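January 20, 2018
Textile wear notebook, entry by A.P.

Picking up from the note on the Skosum samples. Elis wants a yes or no on whether we tell the hotel people that their towels will last longer if they stop using softener. I'm not ready to give one. What I have is a pile of weights, a pile of soak times, and a lot of opinions, several of them mine.

The claim, as it came to us from the Skosum sales sheet: softener coats the loops, coated loops take up less water, guests rub harder, towels wear out. Every link in that chain might be true. I have data on the second one only. The rubbing harder part is somebody's hunch with an arrow drawn after it, and I've asked twice where it comes from. Elis thinks it's from a trade talk last August. He doesn't remember who gave it.

Drop test first, as that was quick. Water from the pipette, cloth flat on the bench, stopwatch from contact to no visible bead. Towels washed with softener were slower. Fine. Everybody expected it. But the new towels straight out of the bag were slower still, and those have never been near our softener. So whatever the mill puts on as a finish is doing more than the thing we are supposed to be worried about. The sales sheet is silent on finish. I'd like to know what Gesetti uses and have written to ask, without much hope.

Second problem. The two batches are from different lots. Softener batch is Karimi cotton, lot 3399. The plain batch is also Karimi, but the lot tag came off in the wash and I can't swear to it. Elis says cotton is cotton. Cotton is not cotton, as he knows, having spent most of last year arguing the opposite to a supplier.
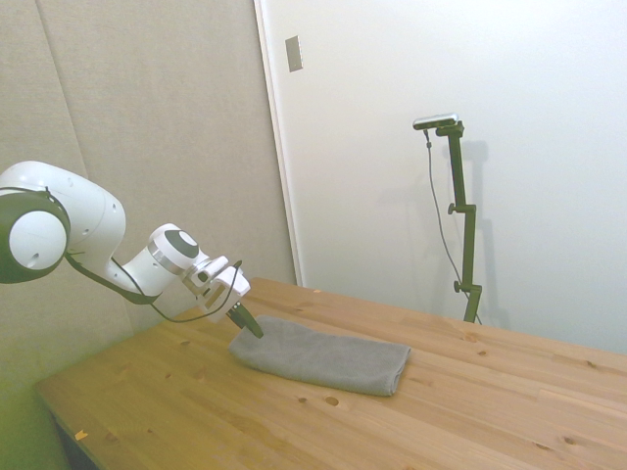
Abrasion numbers are the part I trust least. The rub tester was set to 1000 cycles and I took the swatches off at 240 to have a look at them, then put them back. I shouldn't have. Getting a swatch back in the holder at the same tension is guesswork, and two of them came out with a crescent of wear on one side. I've kept them in the table with a mark against them. If I drop them the softener batch looks better than the plain one. If I keep them it looks worse. When two swatches can turn the answer around, we don't have an answer.

Elis's view, for fairness, since he'll read this: weight loss went the way Skosum said it would in the first run, and a first run is worth something. My view: the balance was drifting that morning. I zeroed it between swatches and it still wouldn't settle on the last digit, and the differences he is excited about live in the last digit.

Also there's humidity. We never conditioned the cloth. It came out of the dryer and sat in the open until somebody had time to weigh it. Cotton picks up moisture from the air, enough to swamp a small loss of fiber. The Drerkska method says to leave it in a controlled room overnight, and we skipped that because the room was full of carpet.

Things I do believe so far:
Too much softener leaves a towel that feels greasy when damp. I don't need a machine for that.
A hot dryer does visible harm. The lint trap after the high setting was packed, both batches.
Bleach weakens cotton and the hotel uses plenty. Why are we looking at softener at all when they bleach every load? I asked. It's in the contract, apparently.

To do before anyone quotes a figure from this page:
Get 5 towels per batch from one lot, tags sewn on, not pinned.
Wash off the mill finish first and write down how.
Condition overnight. Carpet can go in the corridor.
Run straight through to 1000, no peeking.
Have someone else label the bags so I don't know which is which when I'm judging pilling. I caught myself grading the softener ones harder.
Balance serviced, or borrow the one upstairs.

Elis has asked for a line he can send to the hotel in the meantime. I suggested "use less and turn the dryer down." He said that isn't what they paid for. I'll rerun the drop test on the washed-out new towels tomorrow if the pipette tips have come in.

Added later: Gesetti replied. They say the finish is proprietary. They also sent a brochure.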